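Labor Economics, Unit 4: Wage Floors and Take-Home Pay
Instructor: Sanaa Younis

Reading for Tuesday: the Lunel case, sections on hours and turnover.

A wage floor sets the lowest hourly rate an employer may pay. It says nothing about how many hours a worker gets. Keep the two apart in your problem sets, as most of the lost points last term came from mixing them up.

Full-time work in the United States is usually counted as 40 hours a week for 52 weeks, or 2,080 hours a year. For quick work in class we will use 2000. At $10 an hour that gives gross pay of $20,000. Take-home pay is lower once payroll taxes come out.

Case: Jerngate, a packing firm in Lunel, employs 73 hourly workers. In April it raised its starting rate and left its weekly schedule alone. El Sherbiny, a competitor across town, raised pay by the same amount but cut Saturday shifts.
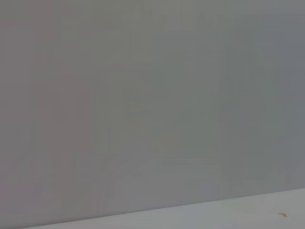

Gray surface, close range.

Suppose a worker at each firm gets a raise worth $3000 a year at full hours. The Jerngate worker keeps all of it before taxes. The El Sherbiny worker keeps it only if the lost shifts cost less than the raise brings in. Work out the break-even number of hours for a starting wage of $10.

Terms to know: nominal wage, real wage, binding floor, compression. Compression means the gap between new and experienced workers gets smaller when only the bottom rate goes up. Zumeline, the third firm in the reading, had this problem and lost several shift leads.

Bring a calculator. Problem set 4 covers everything through compression, but leaves out tax credits, which we start next week.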